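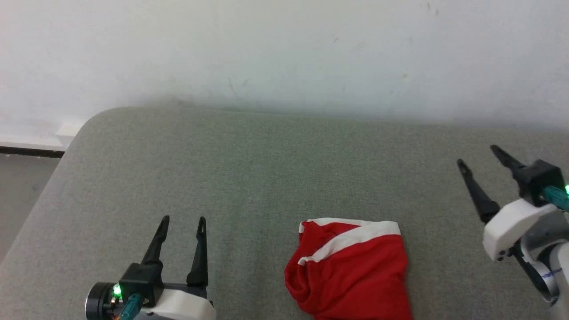 Figure 1. Folded red garment with white trim on the gray work surface.

3. Method

The folding trials used a fabric-covered surface set against a plain wall. Fabric was chosen over a bare tabletop so that a garment would not slide while a fold was pressed down. The drawback is that the padding gives slightly under the hand, and a crease made on it is softer than one made on a hard board.

Each garment was folded with the Mullerus sequence: sides in, bottom up, then one turn toward the collar. A fold was scored on two points – edge alignment and bundle height. Height was read after 20 seconds of rest with no weight on top. The full set was 50 folds, of which 11 were discarded for a missing height reading.

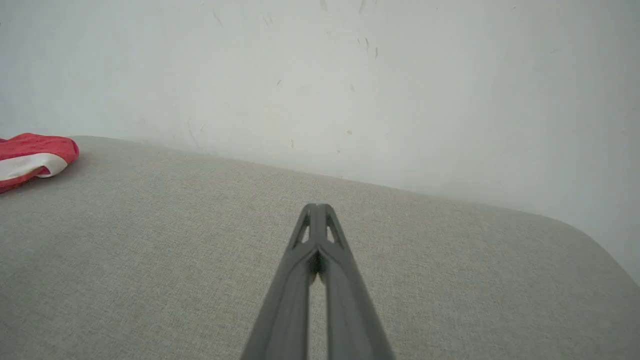 Trim caused most of the scoring problems. A contrasting band makes a misaligned edge easy to see, so trimmed garments tended to score lower than plain ones folded to the same tolerance. Bendik Hedlund rescored the trimmed items using the outer edge of the cloth only, and the gap narrowed.

4. Limitations

Garment size was not controlled. The Tullomness sheet allows for a size correction, but it was written for towels and was left out. Scores in Table 2 are uncorrected.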